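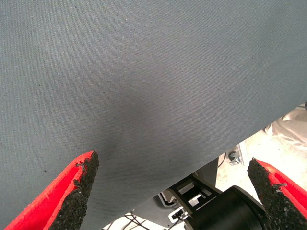

Le Sarthorpe FC est un club de football fondé dans la ville de Sarthorpe, qui joue ses matchs à domicile au stade de Kastallow, d'une capacité de 1 640 places. Ses couleurs sont le gris et le blanc. Le club a passé plus de 65 saisons dans les divisions régionales et il a remporté quatre fois la coupe du comté. 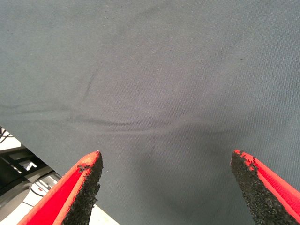
La rivalité la plus ancienne l'oppose au Brandano United — les deux équipes se rencontrent chaque année au mois de mai, pour un match de bienfaisance. La plus large victoire dans cette rencontre est de 8 à 0, en faveur de Sarthorpe. La tribune nord du stade, dite tribune Mbeki, est réservée aux abonnés.

Articles connexes
Brandano United
Stade de Kastallow
Coupe du comté de football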